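Floor pile

A floor pile is a loose heap of household things, mostly soft ones, that gathers on the floor of a lived-in room. I've kept house for 17 years and I'd call it the most common storage method in any home with small kids. It's different from a laundry heap, which is all clothes and has somewhere to go. A floor pile is mixed, and it tends to stay put.

Makeup

Cloth makes up most of it – T-shirts, blankets, single socks, the odd cap. Then come the plush toys, which sink to the middle and get things dropped on them. Hard items like chargers and cords usually work their way to the bottom, so lift slowly! I once yanked a blanket out of ours and sent a lamp over with it.

Colors mean very little, though I find pale cloth gets noticed sooner on a dark floor. On tile the whole heap slides if you nudge it with a foot, and on carpet it just sits there.

A pile on pinkish tile can have a tan, furry thing in the middle with something black bunched on top, crumpled blue and white cloth beside it, a thin white cable running out from underneath, and a little light-blue tricycle parked farther back.

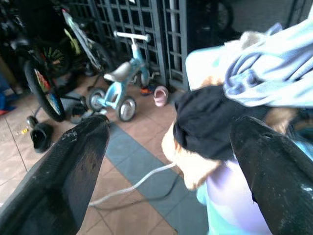 Sorting

Most people I know use the two-basket way, with one basket for cloth and one for everything else. Segers sells a divided hamper for this, and Hundside makes a flat mat with a drawstring that you pull up into a sack (I own 2 of them and love them both). Cables come out first in my house. I coil them and hang them on a hook by the door. Ride-on toys get rolled to the wall before I start, or I trip on them.

Regional names

In Timura, where I grew up, we said "the nest." My neighbors from Ivach say "the hill," and they only use it for piles that have lasted more than 100 hours. I haven't found either word in print.

See also: Laundry basket; Toy box; Junk drawer

Last edited 3 Jan 2018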